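Rahel Tanner on beds, blankets and the bundle method

I got to Rahel's house in Tulstead just after nine in the morning, which she told me was the wrong time. "You want to come at seven if you want to see it properly bad," she said, already halfway up the stairs. Rahel ran the linen room at a small hotel called the Plorno for 17 years, and these days she writes a newsletter about bedding. It goes out to 637 people and I'm one of them, so yes, I was a bit starstruck!

I'd expected a lot of crisp white. Rahel can't stand it. "I had white all day at work. At home I want flowers, I want red, I want things that don't go together." She likes a plush blanket on the bed all year round, even in summer, and she's very firm about where you begin.

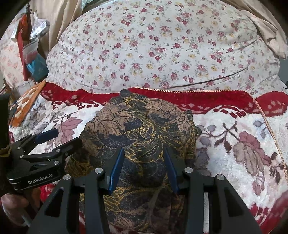
"Small stuff first," she said. "People grab the big blanket and shake it about, and then everything that was lying on top is on the floor." Anything loose gets gathered up into a bundle, paisley or plain, silky or scratchy, and you worry about folding it later. I asked if bundling wasn't just a posh word for scrunching. "It's exactly scrunching," she said, and laughed. "But it's scrunching in one place."

Then come the sheets and covers. She likes them pulled up in one go from the edge, with a proper swing of the arm (I've tried this since and knocked over a lamp). She owns 37 pillowcases, mostly with tiny flowers on, and she irons none of them.

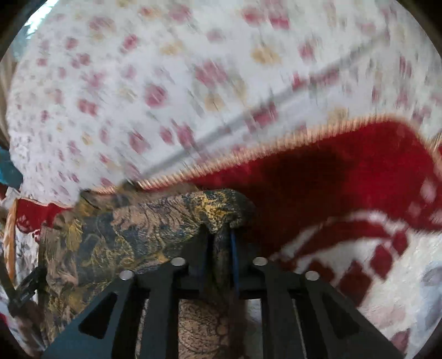 On blankets, and who gets them

Rahel buys most of hers second-hand, though there's one she ordered from Rautiainen years ago and still talks about like an old boyfriend. Her rule is to look at the binding before the pattern. "If the edge is going, the rest will follow. Roses can fade all they like, I prefer them faded."

We'd got as far as pillows when the talk turned to cats.
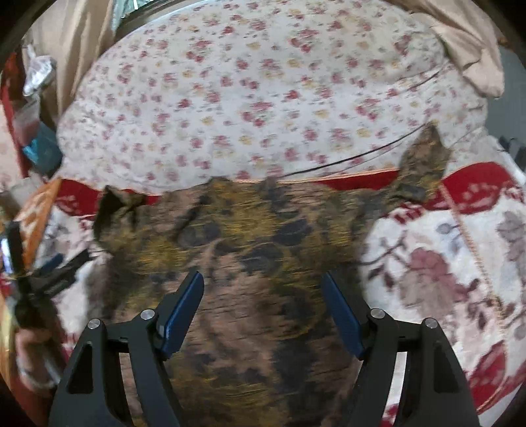
"You can't make a bed round a cat," she told me, "so you do the other half and have your tea." She doesn't believe in shooing. She tucks in what she can reach, leaves the rest, and goes back before lunch. A reader once wrote in to say this was slovenly and she printed the letter in full.

I asked what she's working on now. There's a piece on mending velvety blankets, and she's trying out a wool wash called Sestimico that she's not sure about yet. "Smells like a church," she said. "I'll give it until January."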